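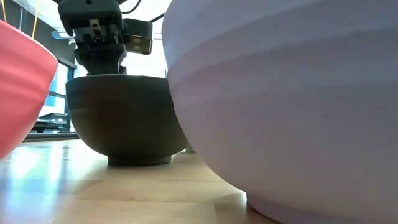
*Lavender bowl, with the coral color at left.*

# Review: Nukomon Everyday Bowls in a Residential Dining Room

**Reviewed for the Elent Dining Services bulletin by Hortensia Aravena and Nizar Fakhoury**

The dining room at Elent House replaced its soup and cereal bowls in August. The old bowls were cream on cream trays, and residents with low vision had told the staff more than once that they could not find the edge. The replacement is the Everyday Bowl from Nukomon, bought through the Enside catalog. The first order was for 290 bowls in mixed colors. This review covers 11 weeks of daily use at breakfast and supper.

## Size and handling

The bowl holds 14 ounces when filled to a sensible level. That suits oatmeal, soup, and most desserts. It is small for a main-course salad, and the kitchen continues to use the older wide plates for that purpose.

The outside wall carries shallow ridges. Several residents with reduced grip said that these helped when drawing the bowl closer. The staff who carry trays noticed little difference. The foot is rounded, and on the narrow trays used for room service the bowl slides more than the one it replaced. A tray liner corrects this, at a small added cost that the catalog price does not reflect.

The rim is comfortable to drink from. Zaid Najjar, who supervises supper service, reported fewer requests for mugs on soup nights, although he also noted that the soup menu had improved over the same period.

## Color

Color was the main reason for the purchase, and it deserves the most space.

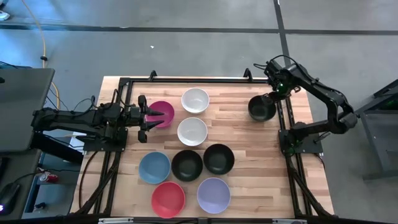
The dining room adopted no fixed rule for the first weeks, and bowls went out as they came from the rack. Residents soon began to ask for particular colors. In the fourth week the kitchen began matching the bowl to the food: dark bowls for oatmeal, rice pudding, and cream soups, and white bowls for bean soup and stewed prunes. Servers found this easy to remember. Plate waste was not weighed, and the reviewers make no claim that residents ate more. Servers did report fewer spoons set down on the wrong side of the rim.

Two cautions apply. Lavender is a weak choice for low vision. Its contrast with pale foods is modest, and under the evening lamps it reads as gray. The muted blue has the same fault to a lesser degree. Coral and magenta are easy to find on every tray the house owns, though a few residents considered them better suited to a nursery. Their view was recorded and the bowls were kept. A resident who objects is given white.

Enside sells the colors in fixed assortments, so a buyer who wants only dark and white bowls must accept the others as well. The reviewers regard this as the chief weakness of the product.

## Washing and storage

The bowls were washed in the Issa conveyor machine on the standard cycle. They come out clean, but water collects in the foot and must be tipped off before stacking. Humaira Swati, who manages the dish room, now has the racks loaded at a slight angle, and drying time has improved.

Tomato left a faint stain in some of the white bowls. A soak before washing removed most of it. Fine marks from spoons and from stacking are already visible on the outside walls of the lighter colors. They do not affect use.

Stacks are stable up to the height of the serving shelf. Above that they lean, and the dish room has set a lower limit on the carts. Only 2 bowls have been discarded, both after falls onto the loading dock floor.
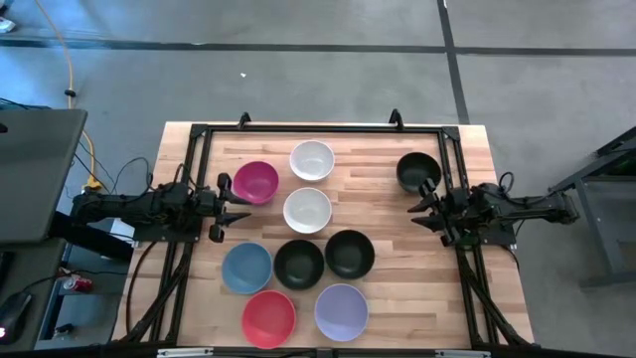 **Can a house mix these bowls with the tableware it already has?**

In most cases a house can do so, provided that the old and new bowls are stacked separately. The Nukomon foot does not seat well inside other bowls, and mixed stacks tip.

## Ordering

Delivery was made in two parts. The second part arrived late and contained more lavender than had been agreed. Nabil Sayegh in purchasing obtained an exchange without charge, but the matter took several calls. Houses placing a first order should state the color quantities in writing and count each carton at the door.

## Assessment

The Everyday Bowl is recommended for dining rooms that serve residents with low vision or reduced grip — with the reservation that the fixed assortments include colors of limited use to them. Houses that rely on narrow trays should test a small quantity first. Elent House intends to reorder in black, white, and coral if Enside agrees to sell them separately.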